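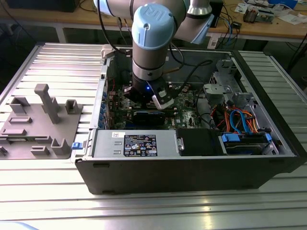
Buler Marking Desk — review after two terms

Posted 2018-10-16

Quick one as I've got a pile of second-years waiting and the kettle's on. Several of you asked what I made of the Buler Marking Desk after I moaned about it in July. So. Two terms in, three modules, one of them very big. Notes more or less in the order I wrote them.

What it is: online marking and feedback for coursework. Students upload, you mark on screen, comments and grades go back. Bolts on to whatever teaching site your university runs. Ours is an old one and it bolted on fine, after a fashion. Our department bought it for the business school only, everybody else is still on Nandham.

What I used it for: first year Introduction to Management (the big one), a second year organisational behaviour module, and a small masters seminar on governance. Essays mostly. Group reports. One set of recorded presentations, which I'll come to.

Setting up. Slow. The first module took me most of an afternoon, the second about half of that, the third was quick as you can copy the whole lot across. Rubrics are built in a grid, you type the criteria down the side and the bands along the top. Fine. But it won't let you paste from a table, every cell by hand, and if you go to another page without saving it's gone. Lost mine once. Save after every row.

Marking itself. This is where it's good. The essay is on the left, rubric on the right, comments in the margin. Pages load fast even on my home connection. You can keep a bank of comments and drop them in with two keys, and edit them once they're in so the student doesn't get the same sentence as the person next to them. I had 11 in my bank by the end of the first week and that covered most of what I say about referencing, ever.

In total I put 1154 scripts through it across the two terms, shared with the other markers on the team. No lost scripts. One came up blank, student had uploaded a blank file.

Moderation. Better than Nandham by a long way. Pick a sample, it goes to the second marker, they see the work with or without your mark depending how you've set it. I set it without. The two marks then sit next to each other and you write a line on how you agreed. Our external examiner got a login and could read the whole trail, and asked for nothing extra, first time that's happened to me.

One gripe. The sample is by percentage only. Our rules say all fails and all borderline firsts plus a spread, so you have to add those by name afterwards. Fiddly on a large module.

Group work. Hmm. It thinks a group is a person. One mark, one set of comments, same for everyone. If you want to adjust for peer assessment you must export, do your sums in a spreadsheet, and put the marks back in one by one. Farkas had this sorted years ago (we trialled it, couldn't afford it). For organisational behaviour, where the whole point of the assignment is how the team worked, it's a real hole.

Presentations. Recordings play inside the page and you can pin a comment to a moment, which students loved. Big files though. Anything over half an hour and it sulked. I asked them to split long ones in two, no trouble after that.

Word count. It counts the reference list and you can't turn that off. Cue emails. One student was shown 3444 for a three thousand word essay and was beside herself, she was well within the limit. Put a note in your handbook.
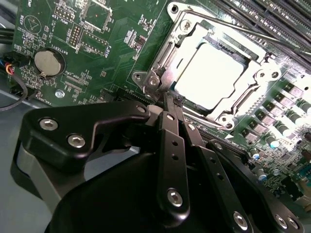
Can markers carry on without an internet connection?
Only for scripts already downloaded to the app. Comments save on your machine and go up when you next connect, but rubric scores don't, so write those down somewhere.

Feedback to students. They get an email, they click, it's there. Neat layout, rubric first then comments then the mark at the bottom. You can hold the mark back until they've opened the comments. I did that for the first years and would again. More of them turned up to office hours having read what I'd written, and a few wanted to argue with it, fine by me.

The reports page shows you who has opened their feedback. Of 1713 pieces returned across the whole school in spring, around two thirds were opened in the first week, according to the summary the school office sent round. No idea how that compares with before, we never had the figures.

Help desk. Polite. Quick in the mornings, a bit of a void after four. Had one answer that was clearly meant for somebody else. Their written guides are decent but the screenshots are from an older verison so the buttons aren't where they say.

Price. School licence, so I don't see the bill. I'm told cheaper than Farkas and dearer than Nandham. There's a single user option but you'd need to be very keen.

I also had a look at Fandetti for the masters group, free trial. Prettier. Handles groups properly. No second marking at all, so no use to us, but if you teach short courses or professional certificates and mark alone it might suit you better than any of these.

Good: speed, comment bank, moderation trail, holding back marks.
Bad: rubric set up, group work, word count, no autosave (in this day and age).

Would I keep it? For essays, happily. I'd sooner mark in this than anything else we've had. For group reports I'm going back to a spreadsheet and a separate form this year, more work up front but at least the marks will be fair. If Buler sort the groups out I'll change my score.

Seven out of ten. Comments are open, I'll get to them when the marking's done so dont hold your breath. If anyone has found a way to paste a rubric in please, please tell me.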